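**Ticket: sink-clearing episodes rejected at ingest**
Project: Wanach / kitchen set
Opened by: Zane Dzene
Assigned to: Normunds Sproģis
Status: resolved, one follow-up open

**Summary**

The Friday batch of simulated sink episodes went through the Husto ingest check and 20 of them came back with `object_state_mismatch`. The task text for all of them is "clear the sink". The same scene file passed with no complaints in the April batch.

Stills from the affected kitchen, different views and moments:

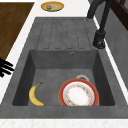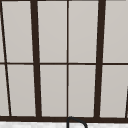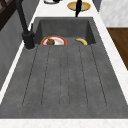
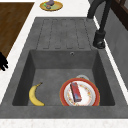

The check compares the object list written at reset with the list written at the last step. Every object present at reset has to be present at the end with a valid pose. In the rejected episodes one or more objects have a pose at reset and a null pose at the end. The episode is then dropped whole, including the part before the null.

**Environment**

- Simulator build: same as April, confirmed by hash
- Scene file: same as April
- Teleop client: Gurnex, updated between the two batches
- Ingest: Husto, config changed once (see below)
- Control rate: 15 Hz
- Recorder: 15 Hz, locked to control
- Episode limit: 600 steps

**Steps to reproduce**

1. Load the kitchen scene with the Wanach object set.
2. Start a teleop session from the Gurnex client.
3. Pick any object and place it outside the sink.
4. End the episode with the client's stop button.
5. Run `ingest check --strict` on the output folder.

Ending by timeout in step 4 does not reproduce the fault. This was missed on the first pass because the test script always runs to timeout.

**Log**

**09:10, Zane.** Reran the check on the full batch to rule out a copy error. Same 20 rejects, same episode IDs. The files open normally. Action arrays are complete and the camera streams have the expected length.

**09:35, Zane.** Diffed the Husto config against the April copy. One change: `min_stable_steps` went from 15 to 30. Set it back to 15 and reran. No change in the reject list. Put it back to 30.

**10:05, Normunds.** Looked at the object tables. The null poses are all in the final row. The row before is fine in every rejected episode. So the objects are not falling through the counter or being deleted by physics. Something is writing a last row without state.

**10:20, Zane.** Could it be the nested dishes? Stacked objects share a contact group in this scene, and we had trouble with contact groups before.

**10:50, Normunds.** Ran five short episodes with the dishes unstacked. Two rejected. Ran five with the dishes stacked. Three rejected. Stacking is not the cause. Closing that branch.

**11:15, Normunds.** Split the batch by how the episode ended:

| End condition | Result |
|---|---|
| Timeout at 600 steps | all passed |
| Operator stop, arm idle | all passed |
| Operator stop, arm moving | mixed, all rejects are here |

**11:40, Zane.** That matches what Ozoliņš station reported last week. Operators there were told to stop as soon as the last object was released. In April they retracted the arm first and then stopped.

**13:05, Normunds.** Found it. The updated Gurnex client sends the stop event on its own thread. If the stop arrives between the physics step and the state read, the recorder opens a new row, writes the action, and closes the file before the poses are filled in. With the arm idle the client is not sending actions, so no new row is opened. With the arm moving there is a window, and whether an episode falls into it is down to timing.

**13:20, Zane.** So the data up to the second-to-last row is good?

**13:25, Normunds.** Yes. Checked all 20 by hand against the camera streams. Poses and images agree through the second-to-last row. The last row has an action but no observation that belongs to it, so it is no use for training anyway.

**Fix**

Recorder side, merged:

- On a stop event, finish the current row before closing the file.
- If the row cannot be finished, drop it and write `truncated_last_row: true` in the episode header.

Ingest side, merged:

- `object_state_mismatch` now reports which row failed and which objects have null poses. The old message gave neither.

For the existing files, run:

```
repair_tail --in batch_dir --out batch_dir_fixed --drop-null-last
```

The tool only touches the final row. It will refuse a file with null poses anywhere else – open a new ticket if that happens.

**Verification**

Recorded 30 new episodes with the fixed recorder, all ended by operator stop with the arm moving. All passed strict check. Ran `repair_tail` on the 20 rejected files, then strict check again. All passed. Replayed three of the repaired episodes from logged actions and compared final poses with the recorded ones. Differences were within the replay tolerance.

**Notes for operators**

Stopping while the arm is moving is safe with the new recorder, but please retract first anyway. The policy team wants the end of each episode to contain some arm motion away from the object. Episodes that end at the instant of release have been teaching the model to hover at the place point. Leave up to 15 steps of rest after the retract, then stop.

Do not re-record the rejected episodes. The repaired copies replace them under the same IDs.

**Side finding, not fixed here**

While going through the camera streams Normunds noticed that the success label counts an item as cleared when its center crosses the sink outline in plan view. The outline includes the drainboard. An object left on the ribs is therefore "not cleared", and some operators have been treating the drainboard as a valid place target. The task text does not say either way.

Zane's preference is to leave the label alone and change the text to "move everything from the sink to the counter". Normunds would prefer two separate tasks, since the drainboard grasps look useful and it would be a waste to mark them as failures. No decision yet. Until there is one, episodes with an object resting on the drainboard at the end get the tag `drainboard_end` and stay out of the training split.

**Follow-up**

- [x] Patch recorder
- [x] Improve ingest error text
- [x] Repair Friday batch
- [x] Add an operator-stop case to the test script
- [ ] Agree on task text for the drainboard (Zane)

**15:30, Zane.** Repaired batch is in the shared folder. Please pull again if you copied it before 14:00, the first upload still had the old headers.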